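为什么有的碗看得穿，有的盒子看不穿？

小朋友们好，我是Lộc Hồ。今天我们来聊一件每天都在眼前、可是很少有人停下来想的事：东西为什么有的透光，有的不透光？

先说说我是怎么想到这个题目的。我家小侄女五岁，有一天她找不到橡皮，急得满屋子转。我说你去盒子里找找呀，她说："盒子是黑的，我又看不见里面！"哎，她说得对极了。要是盒子是透明的，她站在旁边瞄一眼就行了嘛。

后来我就收拾了一张白桌子，拿来碗、盒子、收纳箱，一样一样地看，看了一下午，茶都忘了喝。

光是怎么跑的

你可以把光想成一大群特别爱跑步的小家伙。它们从灯里跑出来，或者从太阳那儿跑过来，一路笔直往前冲，碰到东西才会变。碰到东西以后，通常有几种情况。

有的东西让光顺顺当当穿过去，比如干净的窗玻璃。光从外面的树上跑过来，穿过玻璃，钻进你的眼睛，你就看见树了。我们管这样的东西叫"透明"。

有的东西呢，光进得去，可是在里面（或者在它的表面）被撞得东倒西歪，出来的时候方向全乱了。你能看到后面有点什么，但是模模糊糊的。我们管它叫"半透明"。磨砂玻璃、薄薄的描图纸，都是这样。

还有的东西，光根本过不去，要么被弹回来，要么被"吃"掉了。这叫"不透明"。你的课本、木头门，还有你自己的手（拿手电筒照手指头，边上会透出一点红光，这个很好玩，待会儿可以试试），基本上都算这一类。
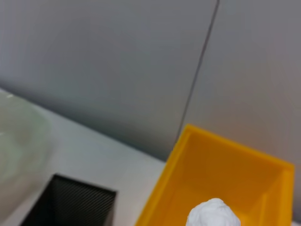 黑色的盒子最会"吃"光。光跑进去，在里面撞来撞去，每撞一次就被吃掉一些，能跑回我们眼睛里的就很少很少了。所以往一个深深的黑盒子里看，里头总是暗暗的，小东西掉进去还真不好找！我侄女那块橡皮，最后是她伸手进去摸出来的。

黄色的箱子也不透明，可它看上去就亮堂多了。这是怎么回事呢？白色的光其实是好多颜色的光混在一起的，黄色的东西把里面的蓝光吃掉了不少，把剩下的弹回来，这些光到了我们眼睛里，就成了黄色。白桌子更大方，各种颜色的光它差不多都弹回来，所以它是白的。

你看，颜色和透不透光，说到底都是在讲同一件事：光来了以后，这个东西拿光怎么办。

雾蒙蒙的碗

半透明的东西我最喜欢，因为它很会"藏一半露一半"。

你有没有在冬天对着窗户哈过气？哈完以后，窗户上白蒙蒙一片，外面的树一下子就糊了。那是因为玻璃上沾了好多好多小水珠，光跑过来，被每一颗小水珠拐了个弯，全都跑散了。

磨砂的碗也是这个道理，只不过它身上没有小水珠，有的是特别特别细的小坑小包，细得眼睛看不清。光撞到这些小坑小包上，往哪边拐的都有。所以你把碗放在白桌子上，能隐隐约约看到桌子的白，可要是底下压着一张写了字的纸，字就不一定读得出来啦。

那浅浅的绿色又是哪儿来的？有颜色的玻璃会悄悄留下一部分光，让另一部分过去。绿的过去得多一点，碗看上去就带着绿。还有一个小秘密：同一种玻璃，薄的地方颜色淡，厚的地方颜色深，因为光在里面走的路越长，被留下的就越多。下次你拿到一只彩色玻璃碗，可以找找看哪里淡、哪里深。

再看看碗上那些小亮点。光滑的曲面会像小镜子一样，把灯光照着某个方向弹出来。你的脑袋往左挪一挪，亮点就跟着换地方，像在跟你捉迷藏。花边形状的碗口弯弯曲曲，玩这个尤其过瘾！

要是在碗里放一个红红的、圆圆的东西，那就更好看了。从上面看，没有东西挡着，红色清清楚楚。蹲下来隔着碗边看，红色就会变成软乎乎的一团，像没干的水彩。 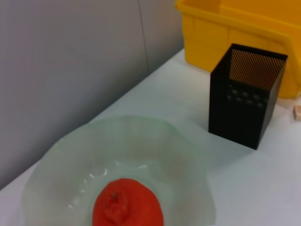

自己动手试一试

你需要一支手电筒、一面浅色的墙，再从家里找几样东西：玻璃杯、塑料袋、描图纸、书、彩色的碗。玻璃的东西请大人帮忙拿，打碎了可不是闹着玩的。

把窗帘拉上，屋子暗一点。把东西放在手电筒和墙中间，看看墙上有什么。

先猜，再照。猜错了完全没关系，我自己就猜错了2次。

如果墙上差不多还是那么亮，它就是透明的。如果墙上有一片淡淡的、边儿不太清楚的影子，它多半是半透明的。如果墙上出现一块黑黑的影子，那就是不透明的。

然后再玩一个：拿一张描图纸盖在一行字上，字还看得清吧？现在把纸慢慢往上抬。咦，字越来越糊了！纸还是那张纸，只是离字远了，跑散的光混得更厉害。这个我能玩很久。

手电筒千万不要照别人的眼睛，也不要照自己的，小猫小狗的也不行。

读者常问的

水是透明的，为什么很深的湖底看不见？因为水也会一点一点地把光吃掉，一杯水吃得很少，你看不出来，很深很深的水就吃得多了。水里要是还有泥沙，就更看不清。

两层描图纸叠起来会怎样？去试试，再加一层，再加一层，看加到第几层墙上就全黑了。把结果画下来，贴在冰箱上给家里人看看吧！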